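How germs get around (and why your teacher keeps opening the window)

Kids' Health Corner - Dinley Library, 27 Jul 2019

So somebody in your class has a cold. Then two kids. Then it's half the back row and the teacher's voice sounds like a frog. How does that happen so fast?

Germs. Really, really small ones. The ones that give you colds are mostly called viruses. A virus is so tiny you could line up 1000 of them and the line still wouldn't be as wide as a grain of sand. You can't see them, can't smell them, can't taste them.

Viruses can't walk. No legs, no wings. They need a ride.

Ride number one - hands. You wipe your nose, then grab the door handle. The next kid grabs it too, then rubs her eye. Eyes, nose and mouth are the three front doors into your body, and germs love a front door. Most people touch their faces way more than they think. Try to go a whole lunch without doing it. Hard!

Ride number two - the air. When you cough or sneeze, out comes a spray of droplets. Big ones fall down pretty quick, onto the desk or the floor or your friend's sleeve. The small ones are light enough to float for a while. Think of the fog your breath makes on a cold morning, but you can't see it. Shouting and singing push out more droplets than quiet talking does.

Now the window thing. In a shut-up room the small droplets hang around, and everyone breathes the same air over and over. Open a window and fresh air comes in and mixes with the old stuff, so there are fewer germs in each breath. Outside is better again, heaps of air and a breeze to move it along. One reason colds spread more in winter is that we all stay inside with teh heater on. 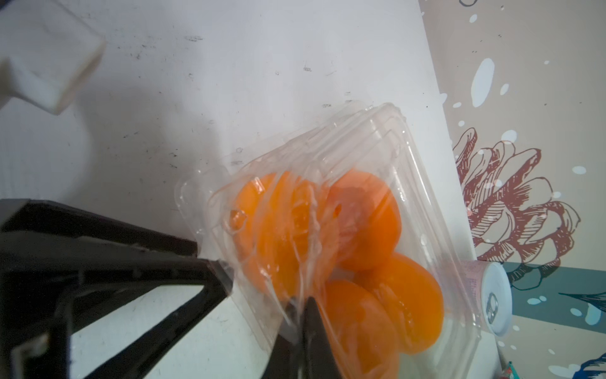
Takeshi Ishida wrote in to ask why he got sick after the Paltside swim carnival when he didn't sit near anyone who was coughing. Good question. Some people carry germs before they feel crook at all. They look fine, they feel fine, they breathe and chat like normal and the germs come along too. So it could have been the bus, or the change rooms, or a drink bottle that got shared. Hard to say which.

What does your body do about it? Plenty. Hairs and snot in your nose catch a lot of germs before they get anywhere. (Snot is useful, sorry.) If some get past, your immune system starts up. That's a whole team of cells that hunt for things that don't belong. Some gobble germs up. Some make antibodies, little sticky things that grab on to one kind of germ and stop it getting into your cells. A fever is part of the fight too. Feels awful, but its your body turning up the heat.

Vaccines help by showing the team what a germ looks like ahead of time, so it's ready sooner.

Stuff you can do:

Wash your hands with soap. Backs, thumbs, between the fingers. Sing Happy Birthday twice, that's long enough.

Cough into your elbow, or a tissue. Then bin the tissue. Not up your sleeve.

Stay home when you're sick, even if it's sports day. Yes, even then.

Don't share drink bottles.

Let the air in.

Words to know

Virus - a very tiny germ that has to get inside living cells to make more of itself.
Droplet - a little blob of liquid.
Antibody - made by your body to stick to a germ.
Contagious - easy to pass on to somebody else.

Next one is in August and it's all about scabs. Send your questions to the Dinley desk, grown-ups can help with the spelling.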